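Newsletter > Winter issue > Around the building

Home | Issues | Notices | Classes | Contact

Changes to the shared kitchen and meeting rooms at Verstraete House

25 December 2024

The tenants' survey closed earlier this month and we had 116 replies, more than any survey we have run before. Most of you wrote about the same two things: how hard it is to book a room in the evening, and what happens to food left in the shared kitchen. Both are changing in the new year.

Room bookings first. The paper sheet by the mailboxes is going away. It has been rained on, written over and once taken home by mistake, and people have turned up to find two groups with the same hour. Bookings will move to Gistetov, the same system we already use for parcel lockers, so your login stays the same. If you don't use a computer, the front desk will make the booking for you during office hours.

A single booking can last up to 90 minutes. You can book a second slot straight after the first if no one else has asked for it by noon on the day. Standing bookings, like the language class and the Druvomberg chess group, carry over as they are and don't need to be entered again.

We looked at charging a small fee for evening use and decided against it. The rooms cost us $3,124 last year in cleaning and heating, and that is already covered by the service charge. What we do ask is that you leave on time and put the chairs back. Tables should be wiped down too — there is spray and a roll of paper towels in the cupboard by the stairs. 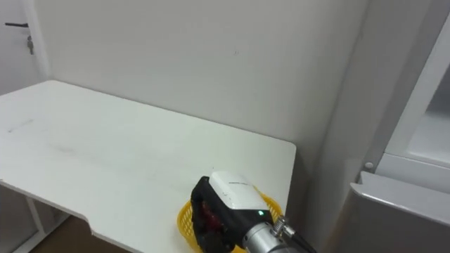
Food is the harder subject. Nearly 54 of the replies mentioned it, and a few ran to more than a page. From January, anything kept in the shared kitchen has to carry a name, an apartment number and the date it went in. Labels and a pen will be on the shelf over the sink. Items with no label will be thrown out at the end of each week. Labeled items can stay for two weeks, and after that they go as well, apart from jars, sauces and other things that keep.

Please don't store medicine in the shared kitchen. If you need a cold place for it and your own refrigerator is out of order, ask at the front desk.

Several people asked for a second microwave. The wiring on that side of the building won't take one at present. Sastarura, the firm that checks our electrical panels, is due back in May, and we will ask for a price on a new circuit then. Until that is settled, please keep to ten minutes at busy times.

The survey also brought in a good number of comments on bikes in the hallway, the laundry hours and the noise from the back gate. Those will be covered in the next issue. The gate hinge has been oiled in the meantime, but if you still hear it at night, leave a note at the desk with the time.

7 comments | 12 shares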